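From: Graciela Sepúlveda
To: Small Kitchens and Workshops list
Date: August 10, 2022
Subject: Re: [smallkitchens] Where to keep the cord of a table machine

Benítez wrote:

> We also have a machine that stays on the table all the time, and the
> cord is my constant trouble. If I leave it plugged in, it hangs over
> the front and somebody pulls it with an apron. If I take it off the
> wall, it lies everywhere and collects flour. How do the others do it?
> Also, do you put the machine against the wall or free on all sides?
> Ours is against the wall and I can never clean behind it.
>
> And one more question, does anyone keep a rack next to the machine?
> My sister says it is a waste of table.

Dear Benítez, dear all,

Thank you for the question, I am glad that somebody else thinks about cords. I have changed my table in Ekthorpe three times this year, so I can tell you what I do now. Please excuse my English where it is not correct.

First, the place of the machine. We had it against the wall too, for two years, and I had the same problem with the cleaning. Now it stands at the left end of the table, with the controls turned up to me, and I can go around it with a cloth. I lost a little working space, but the space at the wall was never good for working anyway, it was only good for putting things that I did not want to see.

Second, the cord. When the machine is not in use I pull the plug, I make a coil with my hand and I lay it on the table close to the side of the machine. I don't wind it around the body. My old one from Garside was always wound very tight, and after one winter the cord was broken inside, near the place where it comes out. The repair cost me 200 and the man told me kindly that it was my own fault. A coil with wide turns is enough, and I leave the plug on top so I can find it.

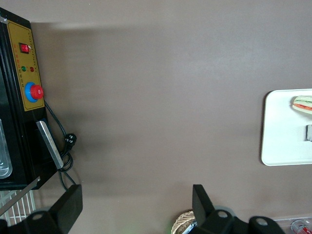 Third, the rack. I must disagree with your sister. I keep a white wire rack at the front corner, and I would not give it back. Everything that comes from the machine and needs to rest for a moment goes there, and also the small parts after washing. Before this I used a folded towel, and the towel was always in the wrong place or already dirty. The rack is from Botell, I don't know if they still sell this size.

About the table top, because Garside users asked in the spring: it is a smooth brown top and I am satisfied with it. White flour shows on it very clearly, which some people don't like, but I prefer to see what I must wipe. I use warm water and a little soap, then a dry cloth. For the machine itself the cloth must be almost dry, above all near the switch and the buttons.

One habit more. I press the big red button before I touch anything inside, even when I have already pulled the plug. My daughter laughs at me for this. I learned it in a bakery where I worked at nineteen, and my hand does it alone now.

I have still one question for the list. I would like to put a shelf on the wall over the machine, and I have two offers. One is 400 and the other one is 500, with the brackets included. The second looks stronger, but I am not sure that I need it for some bowls and a scale. If somebody has a shelf over a machine, how much height did you leave? I am afraid that I will hit my head when I bend forward.

I will measure everything again in September, when my brother comes with his drill. Until then I can wait for your opinions.

With kind greetings,
Graciela Sepúlveda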